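This site uses cookies to keep you signed in and to remember your display settings. Accept all | Manage preferences

Cell notebook, December
Fault entry: uncommanded gripper opening, Mussa cell

At 10:40 the Mussa arm released a dish during a transfer to the raised shelf. The program had called for the jaws to remain closed until the place position was reached. They opened during the approach, above the edge of the shelf panel, and the dish fell to the tabletop. No person was inside the marked area. The operator pressed the stop button and the arm halted as designed. The dish was not damaged.

The controller log shows no open command at that time. It does show the gripper dropping off the tool bus for 53 milliseconds, then reporting itself ready. On reconnection the gripper firmware runs its startup routine, and the first step of that routine is to open the jaws. The arm controller recorded the dropout as a notice and continued the motion. This second point is considered the more serious of the two.

The cell was locked out before any inspection. Air is not used on this tool, so isolation of the electrical supply was sufficient. After inspection, power was restored for testing under reduced speed, with the arm held over the shelf and the translucent dishes left in their usual places on the table.
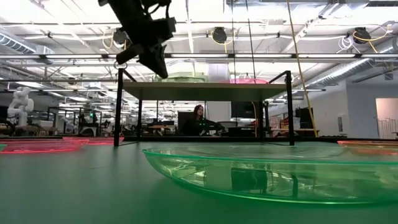 Audrey-Anne Marchand

The cable at the upper housing was examined first. It forms a loop at that point, and the loop tightens when the wrist turns toward the shelf. Flexing it by hand with the bus monitor running produced two further dropouts. Flexing the lower section produced none. The connector was opened and one contact was found seated short of its stop. The contact was replaced and the connector closed to the value given on the Tostus drawing.

A run of 100 transfers to the shelf was then completed at 40 percent speed with no dropouts recorded. This is not accepted as proof of repair. The tool has nearly 3,000 transfers on its present cable, and the fault may be one of wear as well as assembly.

Tyson Leclerc has reviewed the controller settings and confirmed that loss of the tool bus was set to "notify" in this cell. The Fodell cell carries the same setting, apparently copied from the same base file. Both have been changed to "protective stop." The Okley cell has not yet been checked.

Restrictions until further notice:
Reduced speed only. No glass or filled containers. No one is to reach under the gripper while a part is held, whether or not the arm is moving – the jaws can open with the arm at rest.

Open items: replacement cable to be ordered (Marchand); startup routine to be changed so that the jaws hold position on reconnection (Leclerc); Okley settings to be read out and attached to this entry.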